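Bandberg Skidden Planted Tank: Set-up Guide

4. Portioning and laying the substrate

4.1 Before you start

The Skidden tank is supplied with dark granular substrate in screw-top containers. Each full container holds 249 g. The granules are brittle and should be poured, not scooped. Scooping with a metal spoon crushes the upper layer and produces fines that cloud the water at first fill.

Complete section 3 (levelling the stand) before opening any container. A tank that already holds substrate must not be lifted or slid into position.

You will need:
The substrate containers
A smooth bowl with a wide rim, used for no other purpose
Kitchen scales reading in grams
A soft brush
The Kendov levelling card from the accessories bag
A damp cloth

Use a glazed, enamelled or hard plastic bowl. A pale or brightly coloured interior makes it easier to see foreign matter among dark granules. Wooden bowls are unsuitable.

CAUTION: Do not rinse the granules. The outer layer softens when wet and will break down if the granules are then rubbed or stirred.

CAUTION: Substrate dust is an irritant. Pour slowly and keep your face clear of the bowl. Keep opened containers away from children and pets.

4.2 Preparing the container

1. Stand the container upright on a flat, hard surface and leave it for a few minutes so that the dust settles.

2. Unscrew the lid, turning anticlockwise. Remove the paper seal completely, including any part left on the rim.

3. Inspect the screw thread. Brush out granules lodged between the ridges. Granules left in the thread will prevent the lid from closing fully if part of the contents is to be stored.

4. Check the contents through the wall of the container. The granules should move freely when the container is tapped. If they have caked, do not use them; see section 9, Faults.

Note: A heaped surface at the mouth is normal in a full container. Hold the container over the bowl when removing the seal if the contents stand above the rim.

4.3 Pouring

1. Place the bowl on the scales and set the reading to zero.

2. Hold the container by its sides, below the thread. Do not cover any part of the opening with the hand.

3. Bring the mouth of the container low over the bowl before tilting. The shorter the drop, the less dust is raised.

4. Tilt gradually until the granules begin to run. Hold that angle. If the flow stops, turn the container a little on its own axis. Do not shake it.

5. Let the granules form a single mound in the bottom of the bowl. Stop when the reading reaches the weight given for your tank in table 2.

6. Return the container to the upright position before moving it away from the bowl.

Open container of granules, and pouring over the bowl: 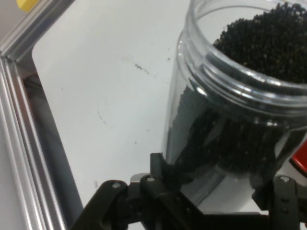
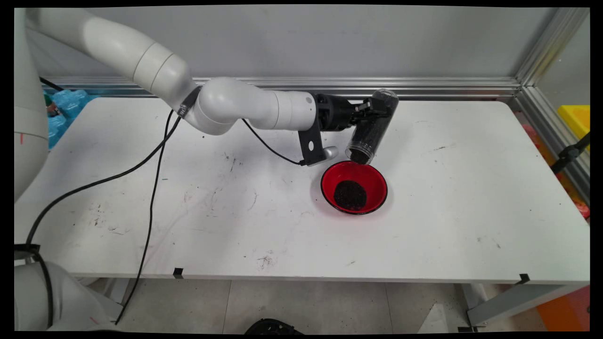 7. Brush any spilt granules into a dustpan and discard them. Do not return them to the bowl.

8. Wipe the rim and the thread with a dry part of the cloth, then refit the lid. Write the date of opening on the label in the form shown there (28th December).

Note: An opened container may be kept for one season in a dry cupboard. Stock opened before October should be replaced at the next replanting.

4.4 Laying the substrate

1. Lower the bowl into the tank until it touches the base glass, then tip it towards the rear panel.

2. Repeat until the full quantity has been laid. The largest tank in the range takes 2,504 g, which will require several bowls.

3. Draw the levelling card from back to front in one pass. The finished bed should be deeper at the rear. Press lightly; the card must not scrape the glass.

4. Check that the inlet strainer stands clear of the bed. If it is buried, move the granules aside with the brush.

5. Lay the fill sheet over the bed and continue at section 5. Fill with water at 23 °C.

CAUTION: Do not pour water directly on to the bare bed. Displaced granules can enter the pump housing, and damage from this cause is not covered by the guarantee.

4.5 Replacement parts

Levelling cards, fill sheets and further containers of substrate are available through Zariņš, the parts distributor for this range. Quote the tank size and the batch code printed under the container. Substrates from different batches may differ slightly in shade and should be mixed in the bowl before laying.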